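Sorting small parts for repair: frequently asked questions

Who is this page for?
It is for everybody who helps at the Greltach parts bench, and for people who send us mixed boxes of electrical parts. Nelly Mamani wrote the first answers in December and I have added some more.

Do I need to untangle the wires before sorting?
Only if they are holding each other. A harness that is already twisted together should stay twisted. Please do not pull the label off, even when the print is too small to read, for we look at it later with the magnifier. 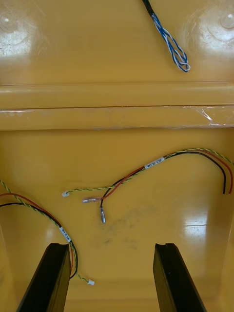
Wiring in a yellow tray: blue and white at the top, the harnesses below the ridge.

May I put tape on the trays?
Yes, clear tape only. Paper tape leaves glue on the plastic.

How should I take hold of a solenoid?
By its metal frame. Never lift it by the cable, and do not press the spring to see if it moves. If there are white marks on the coil, leave them and write "marks" on the sheet. Eustaquio Bermúdez will decide if it can be used. 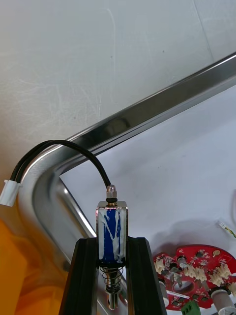
How are the trays arranged?
Each kind of part has its own yellow tray, and the steel tray goes in the middle of the table. Solenoids are laid flat, with their wires inside the walls. The red circuit boards go in a different tray and they must not lie on top of each other, as the tall capacitors bend easily. 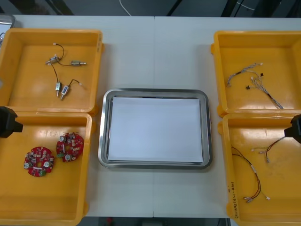

When a tray is full, bring it to the shelf and begin a new one. We had about 500 parts in the last delivery, so please do not wait until the wires hang over the side.

What if I don't know what a part is?
Put it in a paper bag and write a question mark on it. We had 63 such bags last year and most of them found a name.

Related pages
Clarine connector chart
Boström storage boxes: which size?
How to fill in the Stivuron sheet
Sending us a mixed box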